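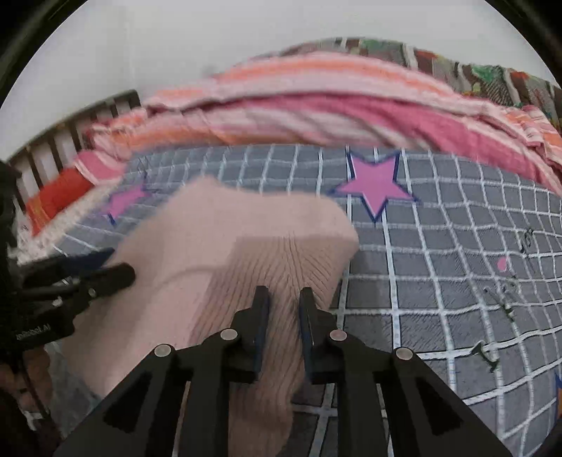
*La pinza contra el punto rosa, sobre la sábana de estrellas.*

22-01-2021

Un jersey no tiene esquinas. Lo digo porque llevo meses oyendo a gente muy preparada hablar de doblar ropa como si fuera un problema de papiroflexia, y el papel, que yo sepa, no se te engancha.

El fallo de Momo fue exactamente ese: enganchó. En la prueba de Junance el brazo cerró los dedos sobre un jersey, tiró, notó resistencia y siguió tirando, con la serenidad de quien ha leído en su programa que la resistencia es peso. Lo que había al otro lado era la manga de Hạnh Phí, que estaba colocando la prenda siguiente. No hubo herida. Hubo una manga ocho centímetros más larga que la otra y un botón de parada que quedaba a 3 metros, detrás de una silla.

El informe de Wevus ocupa 2 páginas y habla de «interacción textil no prevista». Me parece una expresión preciosa. También podría servir para describir el día en que me casé con la bufanda atrapada en la puerta del coche.

Según el mismo informe, el sistema había completado 282 agarres sin incidencias. Se ofrece como atenuante, y yo lo leo como agravante: a esas alturas en la sala ya se había perdido la costumbre de mirar. La primera vez que una máquina cierra los dedos, todos contenemos la respiración; en la doscientas, alguien contesta al móvil.

Mi opinión, que vale lo que vale, es que aquí se discute el sitio equivocado. Se ha hablado mucho de las almohadillas de los dedos, de si agarran demasiado, y muy poco de por qué una máquina que toca tela blanda no se rinde. Una persona que tira de un jersey y nota que algo se resiste afloja y mira. A veces dice una palabrota, pero afloja. Momo no tenía instrucción de aflojar - tenía instrucción de terminar.

Hạnh Phí pidió tres cosas: un límite de fuerza más bajo, la parada al alcance de la mano y que no se coloque ropa con el brazo activo. Le han concedido las dos primeras. La tercera «se estudiará en febrero», porque ralentiza las sesiones. Claro que las ralentiza. También los semáforos ralentizan los coches, y no veo a nadie proponiendo estudiarlos.

No quiero que se retire nada. Odio doblar ropa y, si un día un aparato lo hace por mí, le pondré nombre y le compraré pilas. Pero antes quiero verlo soltar un jersey a la primera duda, aunque deje la cama hecha un desastre. De momento, el de Hạnh sigue en una bolsa en el despacho de Junance, pendiente de que Wevus decida si lo paga.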